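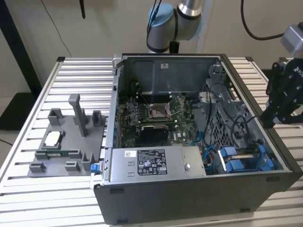 Dell tower on the slotted table, socket open, fixture plate to the left.

Home | Guides | Cells | Parts | About

How I set up a PC assembly cell so it behaves itself

I get asked for my house rules a lot, so I've finally typed them up (Kobina Darko has been nagging me since February). They're for two arms working over an open desktop case, though most of it carries over to any fiddly bench job.

1. Read the risk assessment first. Yes, all of it! If you've changed the gripper or moved an arm, the old one no longer covers you. ISO 10218 and ISO/TS 15066 are where I start, and I keep a printed copy of our own sheet by the stop button.

2. Lay the case down and get it square to the slots in the table. Side panel off, power supply unplugged at the wall, then hold the power button in for a few seconds. Push the case by hand. If it slides, add a stop.

3. Tidy the cables. The loops by the drive cage are the ones I fret about, as a finger can hook one on the way past and drag it along. Tape or clip them well out of the path.

4. Open the CPU socket last. Once that frame is up the pins are bare, so no tools, sleeves or coffee over the board. I teach a waypoint well above the socket and nothing goes lower without passing through it.

5. Load the fixture the same way round every time. Parts in their pockets, memory flat in its slot, nothing perched on a raised edge. Bolt the plate down too – ours was held with tape for ages and Oksana Kuzmenko was quite right to tell me off.

6. First run in manual reduced speed, with the enabling switch in your hand. The limit there is 250 mm/s at the tool, but I go slower, 200 or less. One arm at a time, then both.

7. Write it down. Our log is on line 464 now and most entries are dull, e.g. "9/19/23, re-taught socket approach, UM". Dull is fine. Put your initials on it.

Next I'll do gripper force settings, once Unai Miranda gives me the gauge back.

We use cookies to remember your settings. Accept | Manage

© Brovden Workshop Notes | Contact | Back to top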